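Reading time: 15 min

4.2 Does a fitted case keep a set together?

The claim we set out to test is an old one in the literature on household storage, and it is usually repeated without much evidence. It says that a container with a shaped place for each item will bring the items back. An empty recess is supposed to work as a reminder. Cherkaoui makes the argument for tool rolls, and Tuncer stretches it to cover board games, cutlery trays and sewing boxes. We were doubtful about the stretch. A tool roll belongs to one person, who knows what goes in it. A game belongs to whoever had it out last.

Poker sets looked like a fair test. They come in hard cases, they mix parts of very different sizes, and they are packed up late in the evening by people who want to go home. We followed 30 households that own such a set and asked them to keep a packing diary through October. Diaries are weak evidence – people write down what they think they should have done – so we treat them as a source of complaints and take no rates from them.

The layout of the case matters more than the earlier papers allow. In the one shown in Figure 2, chips stand on edge in groups at the far end of the tray, sorted by color, and the two decks lie flat in recesses of their own. Nearer the hinge-to-latch middle ground of the argument, so to speak, are the long compartments, and these are where the trouble starts.

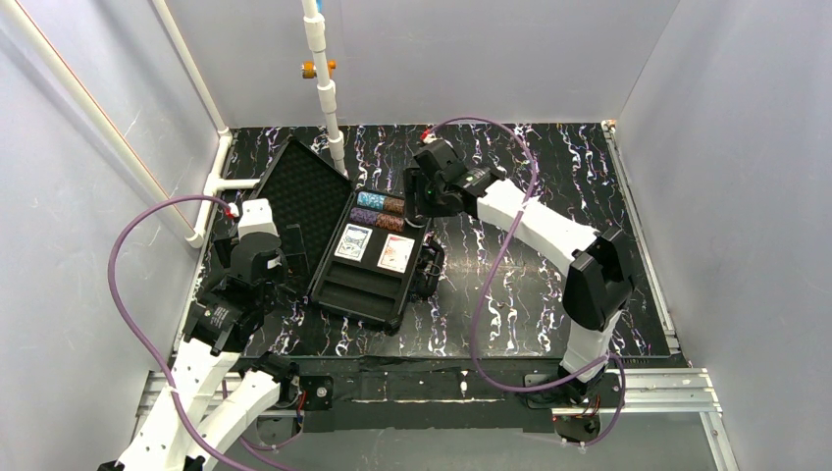
Figure 2. Open poker case with chips, two decks of cards and two empty long compartments.

A long empty compartment does not say what it is for. Several diary keepers admitted that they had never known. One household kept pencils in theirs, and another had put spare batteries there and then forgotten them. If the reminder theory were right in its strong form, an empty slot would nag at its owner until the proper item was found. What we read in the diaries was closer to indifference. People shut the lid on a gap without remark, provided the chips and cards were in.

Gaber has objected (personal communication) that this shows only that owners rank the parts, and that the ranking is sensible. You can play without some pieces and you cannot play without cards. We accept the point, but it hurts the theory. If the ranking does the work, the foam does very little, and a plain box with the same contents should perform almost as well. No study we know of, ours included, has compared the two directly.

The dealer button is the hard case. It is small and round, it moves from player to player during the game, and it is often the last thing left on the table when the rest has been put away. A clear one is worse. It takes on the look of whatever lies under it, and on a dark, veined tabletop the pattern comes straight through, so that only the rim and the lettering give it away.

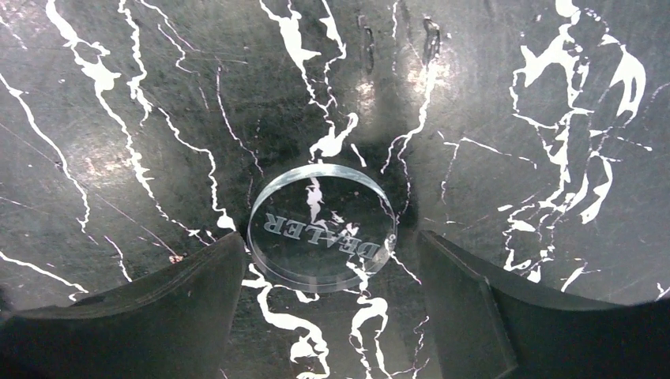

Belkadi's coding scheme lists the button under "minor accessories," next to spare card boxes and rule sheets. We think that is a mistake. It was the part most often named in the diaries as missing, and the part least often looked for. One writer replaced it with a bottle cap and saw no reason to change back. Such entries should worry anyone who claims that a shaped recess creates a duty to fill it.

Two cautions apply. Our households were recruited through Perken, a games club, and may pack more carefully than most. We also did not inspect the cases ourselves before the diaries began, so a part reported as lost in the study month may have been gone for years. Salem's proposal to photograph each tray at the start and at the end would settle this, and we regret not having followed it.

Contact: Loubna Cherkaoui | © Cuautle | Back to top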